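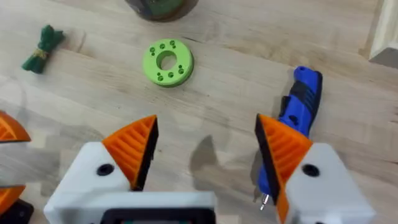
サーボの電流値だけで把持の成否を判定しているなら、薄い物から先に破綻します。位置も一緒に見てください。Shigeru Chiba

Stimitari 技術相談
ホーム 新着 カテゴリ 部活・学生製作 タグ一覧 ログイン

平たい部品の把持判定が安定しない（双腕・二指グリッパ）
投稿 08/01/2019 投稿者 hernus_2nen

高専のロボット部で、双腕の卓上機を製作しています。機体名はHernusです。校内の課題競技で、机上の小物を片腕で拾い、もう一方の腕に渡す動作が要求されています。

グリッパは3Dプリント部品で、橙色の爪の内側に黒いパッドを付けた二指構成です。両指は1個のサーボで対称に開閉します。制御基板はSerkmont、把持判定は閉動作中の電流がしきい値を超えた時点で「把持成功」とする方式です。

問題は黄緑色の円盤です。中央に大きな穴、面に小穴が六つあるリング状の部品で、机に平置きされています。上から下ろして外周を挟むと、次のどちらかになります。

・爪先が天板に触れ、その摩擦で電流が上がり、円盤を挟む前に成功と判定される
・挟めているが、持ち上げると片側が先に離れて傾く

青い工具や、紐で縛った濃緑の束では同じ設定で問題は出ていません。円盤だけで100回試行し、判定が実際と一致したのは85回でした。残りはほぼ全部が前者の誤検出です。しきい値を上げると今度は束の方を強く潰してしまい、爪も撓みます。

しきい値を対象物ごとに持つしかないでしょうか。部品の形状認識はまだ入れていません。カメラは手首側に付いていますが、現状は位置合わせにしか使っていません。

kanamono
しきい値を下げて、閉じる速度も下げれば直ると思います。うちはそれで動いています。

Shigeru Chiba
冒頭に書いた件の補足です。

電流は「何かに負けている」ことしか示しません。相手が円盤か天板か減速機の摩擦かは区別できないので、しきい値の調整で解決する範囲は狭いです。停止時のサーボ位置を併用し、次の順で判定してください。

1. 何も挟まずに全閉し、位置の読み値を記録する。これを空閉じ値とする
2. 円盤の外周を手で爪に当てて閉じ、停止位置を記録する
3. 本番の動作では、電流がしきい値を超え、かつ停止位置が2の値の許容幅に入った場合だけ成功とする
4. 許容幅より開いた位置で止まったときは天板との接触を疑い、少し上昇して閉じ直す
5. 空閉じ値まで到達したら空振りとして再試行に回す

許容幅は実測のばらつきから決めます。パッドが潰れる分を含めるので、2の測定は一度で済ませず、サーボが温まった後にも取ること。読み値の絶対値は他の機体では使えません。当方の機体で円盤相当の部品を挟んだときの値は1262でしたが、ホーンの取付角が一山ずれれば変わります。

次に高さです。爪先を天板まで下ろしてから逃がす方法は、腕の撓みで高さが変わるため再現しません。接触を検出したら一定量上げ、その後で閉じてください。閉じる途中で爪先が円弧を描くリンクの場合、開いた状態と閉じた状態で先端の高さが違います。平行リンクでなければ、この差が薄物での誤検出の主因になっている可能性が高いです。開いた位置で高さを合わせ、閉じたところで天板を擦っていないか、紙を一枚敷いて確認できます。

持ち上げ時の傾きは別の問題です。外周の二点で挟む以上、挟む線が中心を外れると円盤は必ず回ります。手首カメラで中央の穴の中心を出し、指の中点に合わせてから下ろすのが先です。形状認識は要りません。色で抜いて重心を取れば足ります。

対象物ごとのしきい値は、上記を入れてからまだ束が潰れるようなら検討してください。

pretorius_ob
Pretorius杯に出ていた者です。判定方式については上の方と同じ意見です。

別案として、外周ではなく中央の穴を使う方法があります。閉じた爪を穴に入れて外へ開き、内径を突っ張って持ち上げます。ただし今の爪は内側にしかパッドがなく、外側は横溝の入った樹脂がそのまま円盤に当たるはずです。外面に滑り止めを貼るか、爪を作り直す必要があります。渡す動作では受け手が外周を取れるので、持ち替えの干渉は減ります。

穴径と閉じた爪の幅を先に測ってください。入らなければこの案は終わりです。

コメント（4）

hernus_2nen
平行リンクではありませんでした。紙を敷くと、閉じきる手前で紙が動きます。判定手順の3と4を実装中です。

Shigeru Chiba
紙が動き始める角度での先端高さを基準に取り直してください。開いた位置の高さは捨ててよいです。

hernus_2nen
基準を取り直し、位置判定も入れました。同じ円盤で続けて7回、誤検出なしです。回数が少ないので、次の活動日に同じ条件で試行を増やします。穴径は測りましたが、爪の外面に何か貼ると余裕がなくなるため、外周把持のまま進めます。

kanamono
速度は下げましたか。

関連タグ グリッパ サーボ 把持判定 Serkmont
前の投稿 次の投稿 ページ上部へ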